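Pirkwood Pauses Two-Arm Test Cells After Gripper Fault, Issues Interim Safety Steps

2024-02-21

Pirkwood has suspended unattended operation of its two-arm test cells following a fault in which a gripper closed without a command while a technician was working at the table. The technician received a bruise to one finger, was seen by a nurse on site and returned to work the same day. No other injuries were reported.

The fault took place at the company's Hutsuliak test hall during a changeover between runs. According to the internal report, the arm had reached its hold position and the cell's status light showed that it was safe to approach. The technician was moving a block back to its starting place when the fingers closed. A second employee pressed the emergency stop, and power to both arms was cut.

"Our people were told by the equipment that it was safe to reach in, and it was not safe," said Faraji Lema, director of operations at Pirkwood. "We regret that a colleague was hurt. The cells will stay under direct supervision until we are satisfied that the hold signal can be trusted."

A review of the controller logs found that the hold command had reached the arm but had not reached the gripper, which runs on a separate line. After a brief loss of signal, the gripper restarted and carried out the last instruction in its memory. The cell software, known as Urnano, recorded the restart but did not raise an alarm. The same sequence was later repeated on the bench in 4 of 40 trials, with no person inside the work area.

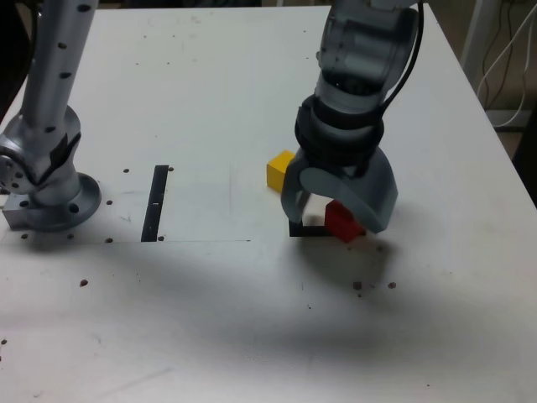

The sorting and placing tasks run in these cells bring hands and grippers into the same small space. Operators set out colored cubes by hand before each run, and the arm must then pick up a cube and bring it to a marked spot on the table. Corrections are common. With the open fingers low over the red cube and the yellow cube just behind, an operator who wishes to straighten either one has to reach close to the gripper. The written procedure in force at the time allowed this once the status light had changed. It did not require that power to the gripper be removed.

Pirkwood has withdrawn that procedure. Under the interim rules now in effect, both arms must be raised and gripper power switched off at the wall panel before any person reaches over the table. Two trained employees must be present during every run, one of them within reach of the emergency stop. Travel speed has been limited to 25 percent of the normal setting.

The company has also asked Wavberg, which supplied the gripper controllers, to change the way the units behave after a loss of signal. Wavberg has provided a trial version of the controller software that clears stored commands at restart and keeps the fingers still until an operator gives a new instruction. Testing of that version began in February - results will be shared with all sites that use the same controller.

"The repair to the software is fairly small, but the review around it is not," said Ebony Mudgway, head of workplace safety. "We are checking every place where a light or a screen tells someone that a machine is at rest, and asking what that signal is really connected to."

The review covers all cells at Hutsuliak, including those with a single arm. Cells will be returned to normal use one at a time, each after a signed inspection by the safety office. No date has been set for the return of unattended operation. Customer trials already booked will go ahead under supervision, and customers whose schedules are affected have been contacted directly.

Employees and visiting engineers who have seen a gripper move while a cell was in hold, at any time, are asked to report it to the Hutsuliak safety office, including cases in which there was no contact or damage.

Media inquiries may be directed to the Pirkwood communications office.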